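Brilorham 柔性织物操作演示单元 Yurt
产品与设备 > 演示设备 > 织物与软体物料

型号:Yurt
所属系列:Gritier 末端执行与腕部视觉
供货方式:整机租用、整机购买、开放日现场试用
页面更新:2022年3月30日

概述

Yurt 是面向来访演示、教学观摩和工艺前期评估的单臂操作单元,处理对象为毛巾、擦拭布、服装裁片、薄型包装布等无固定形状的物料。单元由一台协作型机械臂、一套 Gritier 双指夹爪、一台腕部摄像头、控制柜和一套 Nonum 示教与记录软件组成。整套设备装在带脚轮的底架上,底架可通过标准单开门,进场后用四个调平脚固定。

与产线版本相比,Yurt 取消了输送带接口和安全光幕级联模块,增加了观众侧显示输出和单键复位。动作节拍默认限制在产线版本的一半以下,便于来访者看清夹爪与布料的接触过程。限速由控制柜钥匙开关锁定,示教软件内不能解除。

本页说明演示单元的组成、标准演示流程、场地要求以及开放日预约办法。产线版本的节拍、寿命和防护等级请查阅对应的数据手册。

末端执行器

夹爪采用 Gritier 软体件系列的双指结构,指段为圆管状,向指尖逐渐收细,指尖为钝圆外形,适合压入织物褶皱后再合拢。两指开合行程由同一电机驱动,合拢力可在软件中分级设置。演示用参数组共预置 17 组,按布料克重和表面处理方式命名,不按动作命名。更换指段无需拆卸夹爪本体,松开根部卡圈后沿轴向拔出即可;回装时对准定位槽,听到卡圈到位声后再做一次空载开合。

腕部摄像头固定在夹爪根部,视野随手腕一起移动。近距离作业时,指段始终占据画面的一部分,属于正常安装状态,软件中的遮罩功能可将该区域排除在识别之外。摄像头镜片外侧有可更换的保护片,布屑附着后用无绒布擦拭,不得使用含溶剂的清洁剂。

标准演示流程

每场演示分为两段。第一段由操作员预先示教的程序完成,内容为取布、提起、转移、放下。第二段为来访者参与段,由操作员在现场改变布料摆放位置,机械臂依据腕部画面重新选取抓取点。两段之间留出换布时间,演示台旁备有三种布样供来访者触摸比较。

开始前,操作员应完成以下检查:

1. 确认底架调平脚全部着地,脚轮已锁止。
2. 确认急停按钮处于释放状态,按下一次并复位,核对控制柜指示。
3. 在软件中载入与当前布样对应的参数组。
4. 执行一次空载开合,观察两指是否同步。
5. 打开观众侧显示输出,检查画面延时提示是否为绿色。

演示过程中,操作员站在控制柜一侧,来访者站在地面标线以外。参与段允许一名来访者在操作员示意后接近台面,机械臂此时须处于保持状态。保持状态下夹爪维持当前合拢力,各关节抱闸,屏幕顶端显示黄色条。
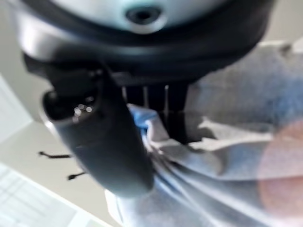
织物抓取点的选取是 Yurt 演示内容的核心。布料没有稳定的外轮廓,同一块布两次放下后的形状也不相同,依靠轮廓模板匹配的方法在此不适用。Nonum 软件按局部褶皱的走向和高差给候选点评分,评分高的点通常位于多条褶皱汇聚的位置,例如浅灰色布料上指尖压入、折痕由此向外散开的部位。浅色布的褶皱对比度较低,现场宜采用侧向照明,使受光的折棱与背光的折沟区分开。布堆中夹有其他颜色的小块区域时,例如灰布褶皱之间的一小片亮蓝色,软件不会因颜色差异自动加分,需要按颜色挑取的用户应另行启用颜色条件。画面因运动或对焦产生模糊时,该帧不参与评分,系统沿用上一有效帧的结果;连续无有效帧超过设定时限,机械臂转入保持状态。

近距离遮挡与人手处理

腕部视角在贴近布料时容易受到周边物体遮挡。当其他物体占据视野上部时,可用识别区域缩小为剩余部分,评分结果的置信值相应下降。操作员可在观众侧显示输出上看到置信值变化,但不应据此手动干预,除非夹爪已进入减速区。

手指或手部进入腕部画面时,软件将其标记为非物料区域,并在记录中写入一次事件。该标记只用于数据筛选,不构成安全功能。人员防护由机械臂自身的力与速度监控承担,场地方不得以画面标记代替地面标线和现场监护。

数据记录

Nonum 在每次抓取时同步保存腕部画面、关节位置、夹爪开度和电机电流。记录以抓取为单位编号,操作员可在事后为每条记录添加结果标签。标签分为成功、滑脱、多层、未接触四类。多层指一次夹起两层以上布料,在叠放薄布时较为常见,应通过降低下压深度处理,不宜单纯减小合拢力。

随机附带的参考数据包含 1,245 条已标注的抓取记录,均在 Brilorham 演示间采集,布样与随机附件一致。参考数据供培训和参数对照使用,不保证适用于用户自有物料。用户在开放日带来的布样所产生的记录,默认在离场前导出给用户并从演示设备中删除;同意留存的,须另签单页同意书。

场地要求

演示单元占地不大,但需在机械臂工作半径之外留出观众区和操作员通道。地面应平整,不得铺设长绒地毯。供电为单相,控制柜自带滤波,不建议与大功率加热设备共用一路。环境光以漫射为宜,避免阳光直射台面。台面附近若有悬挂的线缆、挂钩或百叶类部件,应在示教前移开或录入避碰区域。

运输状态下整机含包装为两箱,机械臂与底架一箱,控制柜与附件一箱。开箱后机械臂须静置至室温再上电。

随机附件

Gritier 双指夹爪,含备用指段 2 支
腕部摄像头及镜片保护片一包
布样套装,三种克重
Nonum 软件授权,单机
观众侧显示输出线缆
地面标线胶带一卷
操作手册与演示手册各一册

不含显示器、演示台罩和布料除静电装置。干燥季节处理化纤布样时建议选配除静电装置,未配置时薄布易贴附指段,表现为夹爪张开后布料不落下。

开放日与来访试用

Brilorham 演示间于5月举办开放日,现场布置 Yurt 一台,按场次接待。每场先进行标准演示,再安排自带物料试抓。自带物料须清洁、干燥,不含金属扣件和尖锐配件,单件尺寸以能平铺于台面为限。涂层布和含油擦拭布请事先告知,以便更换专用指段。

预约时请注明来访单位、人数、物料种类和希望了解的动作。仅参观不试抓的,可不提交物料信息。未成年学生团体须有带队人员全程陪同,参与段由带队人员或操作员代为放布。

试用结束后,来访单位可领取一份抓取记录摘要,列出所用参数组编号、各标签条数及典型画面。摘要不含节拍推算。需要节拍评估的,请转产线版本售前渠道,并提供目标节拍与来料方式。

常见问题

演示单元能否直接用于生产?
不能。限速锁定和缺少联锁接口决定其只适用于演示、教学和前期评估。购买整机的用户如需转为产线使用,应更换控制柜,机械臂与夹爪可保留。

能否抓取硬质物件?
夹爪可以夹持轻小硬物,但预置参数组和评分方法均针对织物。布料与硬物混放时,建议先将硬物移出工作区。

指段磨损如何判断?
观察指尖表面是否发亮、变硬或出现裂口,并对照滑脱标签的比例。同一布样、同一参数组下滑脱明显增多时,应更换指段后重测。

能否连接用户自有摄像头?
可以作为观众侧画面接入,不参与抓取点评分。

断电后如何恢复?
来电后系统停留在待机界面,不自动续行。操作员应手动取下夹爪中的布料,回到起始位,再重新载入参数组。

订货信息

演示单元整机订货代号 Yurt-71,租用与购买使用同一代号,在订单备注栏注明供货方式。备用指段、镜片保护片和布样套装可单独订购,随单元首次发货时不另计运费。租用设备归还前请导出记录并恢复出厂参数,底架脚轮与调平脚复位后装箱。

相关页面:Gritier 指段选型表|Nonum 软件版本说明|开放日预约表|演示手册下载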